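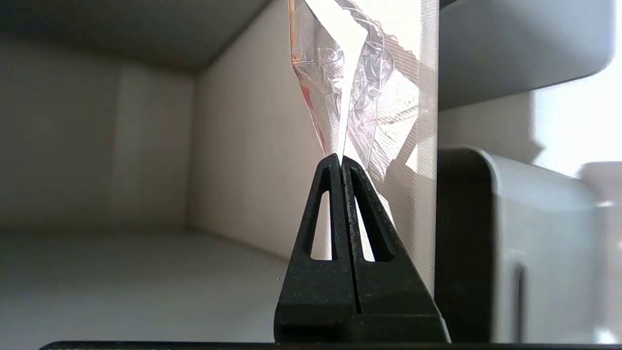

What Is a Generation Ship?

A generation ship is a kind of spaceship found in science fiction books. It travels so slowly, compared with the distance it has to cover, that the people who board it will not live to see the end of the trip. Their children, grandchildren and later descendants keep the ship running. Each group of people born at roughly the same time is called a generation, and the ship is named after that word.

Why does the trip take so long?

Stars are very far apart. Writers measure the gaps in light-years. One light-year is the distance light travels in one year. It is a unit of distance, even though it has the word "year" in it.

In the novel Tremero, by Yasmine Ait Ali, a ship called the Caltum is sent to a planet named Drarkstead, four light-years away. Light would make the trip in four years. The Caltum needs 1024 years. Divide 1024 by 4 and you get 256, so light travels 256 times as fast as the ship.

What has to be on board?

A generation ship cannot stop for supplies. Water is cleaned and used again. Plants are grown for food, and they also turn the carbon dioxide people breathe out back into oxygen. Waste is sorted and broken down so that its parts can be put to use. Writers call this a closed system, meaning that almost nothing enters or leaves.
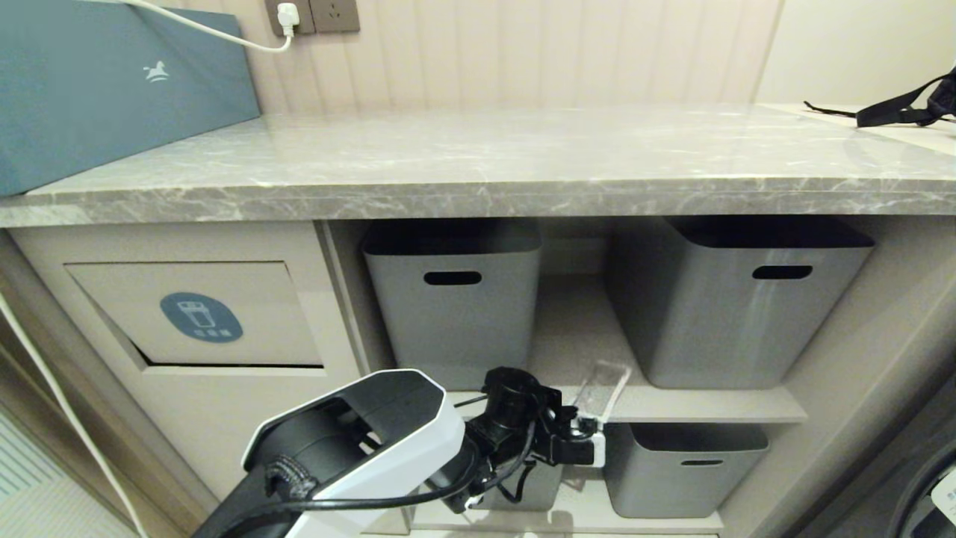 A counter with a wall outlet above it and a cabinet below.

Spare parts are a harder problem. A machine that breaks in year 2 can be fixed by the person who built it. A machine that breaks in year 900 has to be fixed by someone who learned the job from a teacher, who learned it from another teacher. In Tremero, 46 generations pass between launch and landing. By the middle of the book, the crew can repair the air pumps but can no longer explain how they work.

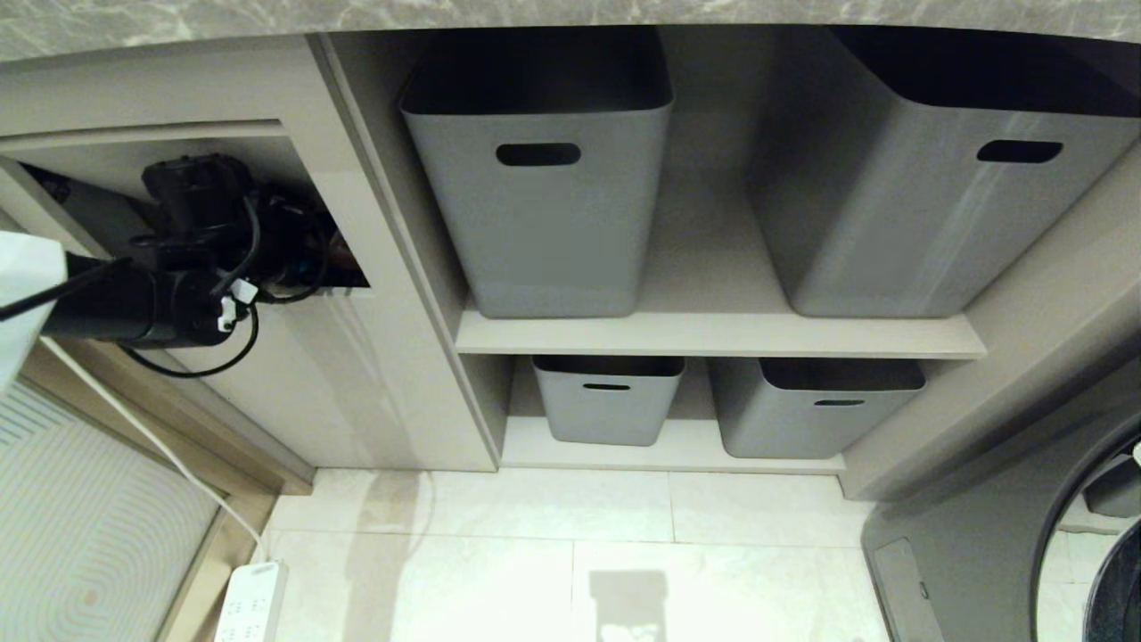 This loss of knowledge is a common plot in generation ship stories. In some of them, the passengers forget they are on a ship at all. They think the walls are the edge of the world. The reader usually works out the truth before the characters do.

Another common plot is an argument about fairness. The first crew chose to leave. Their children did not. In Salem, a shorter book by Habibur Navaratnam, two sisters want to turn the ship around, and the captain has to tell them there is not enough fuel.

Words to know

Closed system: a place where materials are used over and over.
Descendant: a child, grandchild, great-grandchild and so on.
Light-year: the distance light travels in one year.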